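Curtain across the back room, does it do anything for sound??
Forum: Rooms & Walls > Noise and echo

tinroof_tess
Posted 9:14 pm
Need opinions before I spend money. Long back room, drywall on three sides, concrete floor, echo is awful. Talking on the phone in there sounds like a swimming pool. Also the neighbor's compressor comes through the wall most afternoons.

Got a quote from Furnach for wall panels, 3000 installed. Nope. So thinking a heavy curtain wall to wall on a ceiling track. Span is 236 inches. Looking at the Grallex track and the Voicu heavyweight in black. Anyone done it? Will it help with both problems or am I kidding myself

mudsill
9:31 pm
Kidding yourself on the compressor. Echo yes, compressor no. Fabric soaks up some of the high stuff bouncing around in the room. Won't stop noise coming thru a wall. Different problem, needs mass and sealing up gaps.

oldporch88
9:40 pm
Disagree a bit. I hung two layers of heavy drape over a shared wall and the neighbor's TV got noticeably quieter. Not gone. Quieter.

mudsill
9:44 pm
Your room got less live so everything in it sounded softer. Did you measure?

oldporch88
9:47 pm
no I listened to it. with my ears. for two winters

paperlantern
10:02 pm
Ok you two lol. Tess — go for the echo and treat anything else as a bonus. What matters most is how much fabric you gather. 100 percent fullness, so double the width of the track. If you buy just enough to cover the span it hangs like a bedsheet and does next to nothing. Everyone cheaps out here, me included the first time.

Also leave a gap between cloth and wall. A hand's width at least, more if you can spare the floor space.

tinroof_tess
10:15 pm
Double?? so I need 472 inches of curtain. The panels are 52 wide. That's... ten panels. Ugh. Ok that changes the budget

paperlantern
10:21 pm
Nine gets you 468, nobody will ever see the four inches. Check if the 52 is finished width tho. Some sellers list it before the side hems.

gutterball
10:38 pm
Black's a good pick, mine was cream and showed every bit of dust from day one. Lint still shows on black but you brush it off.

For looks you want it loose, not stretched. Soft folds all the way along.

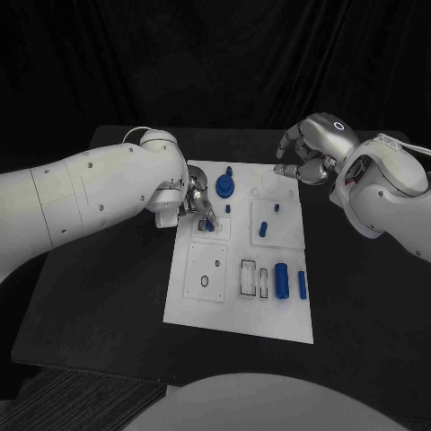
Black curtain behind a table, about the look I mean.

Steam it after it's up or you'll be staring at the fold lines from the bag until February.

tinroof_tess
10:44 pm
Yes that's the look! Is plain black going to make the room feel tiny

gutterball
10:50 pm
Little bit. Put a lamp in front of it, helps a lot. Keep the other walls pale.

mudsill
10:58 pm
Before anyone orders anything. What's the ceiling? Drywall with joists behind, or a drop ceiling? Nine heavy panels weigh a lot. Plastic anchors will pull out. Find the joists, screw into those, add blocking where there isn't one.

tinroof_tess
11:06 pm
Drywall, joists run across the room so the track would cross them. That's good right?

mudsill
11:09 pm
That's good. A screw at every joist and you're set. If it ran along them I'd be telling you to open up the ceiling.

oldporch88
11:20 pm
One thing about the Grallex track, the joiner pieces. Carriers catch on the seam if the two halves aren't dead level. I had to take mine down and redo it. File the burr off the cut ends too. Swore a lot that weekend

hemline_hattie
7:52 am
Morning. Skipped to the end so sorry if covered. ASK ABOUT FLAME RATING. I sew drapes in Hernville and people buy whatever's on sale then hang it next to a space heater. Get something sold as flame retardant, keep the paperwork, and don't throw it in the wash unless the label says you can. Some treatments rinse right out.

Also length — half an inch off the floor on concrete. Puddled hems wick up damp and you get a tide line.

tinroof_tess
8:10 am
Not covered, thank you. There IS a space heater. It's moving to the other end.

paperlantern
8:16 am
Hattie is right on the hem but if it's for echo I'd take it down as near the floor as you can stand. Quarter inch.

hemline_hattie
8:19 am
Quarter inch on a floor that isn't level will drag at one end. Measure the drop in several spots and hem to the shortest. Half inch.

paperlantern
8:25 am
ok fair, forgot about the floor

tinroof_tess
12:37 pm
Ordered the track and nine panels. Asked for a swatch of the Voicu first and it's thicker than I figured, holding it to a window hardly any light gets through. Going to talk to the neighbor about the compressor seperately, maybe he can put a mat under it

mudsill
12:41 pm
A mat under the compressor will do more than all nine panels. For that wall anyway.

oldporch88
12:55 pm
still say mine got quieter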